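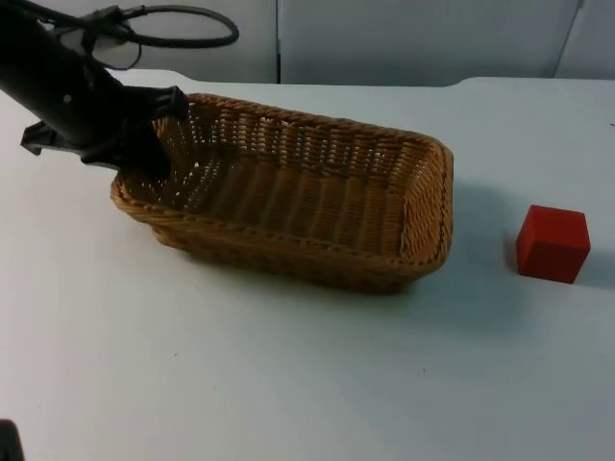

Hadico long wicker basket – review

Friday, March 29, 2019

I bought this basket for the bits that collect on our table: pens, keys, odd batteries, my son's building blocks. It is a long rectangle with rounded corners, honey-brown, with a tight weave and a thicker braided rim slightly darker than the sides.

The rim is the best part. Cheaper baskets I've owned went first at the top edge, where you grab them, and after eight weeks this one has no strands coming up. The rounded corners wipe out easily, though crumbs do get into the weave and you need a dry brush for those.

The shape suits a table against a wall. It is less good on a narrow shelf, and I had to take it off ours. I also tried the Cabral one, which is deeper, but small things vanished at the bottom and we ended up tipping it out every time.

Two complaints. It smelled strongly of varnish for the first few days, and there is no lining, so anything very thin can catch in the weave. Tamás Boros at the shop suggested a piece of felt cut to size – that works, but it should come with one.

Four stars. I'd buy a second if they did it in a shorter length.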